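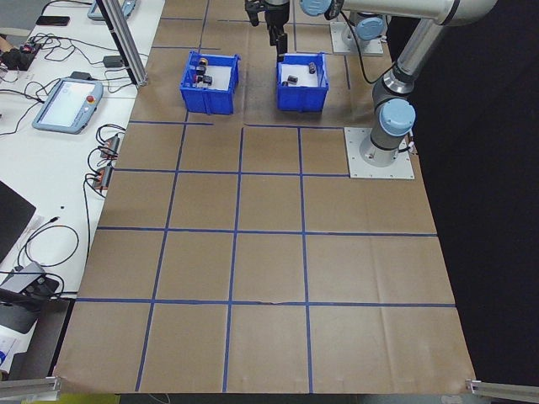

**Shared workshop puts its sorting arm to work, with few promises**

Members of the Radavura workshop will open their doors on Tuesday to show a robot arm moving small parts between two blue bins. They would like visitors to keep their expectations low.

The build, called Flerkard, has taken six members most of the spring and a good part of July. The table is covered in brown paper and marked out in blue tape, a grid the group uses to note where a pick goes wrong. In its last full trial the arm managed 22 picks out of 53.

"I could empty that bin by hand before it finds the first piece," said Tala Daher, who wrote most of the code. "People keep telling me it will save time. I'd like to see whose."

Tamer Sfeir, who did the wiring, is a little kinder. "The arm is fine. The gripper is fine. Small black parts are the trouble, and we own a lot of small black parts."

The group makes no claim that the build is ready for use at home. Doors open at 6pm. Entry is free.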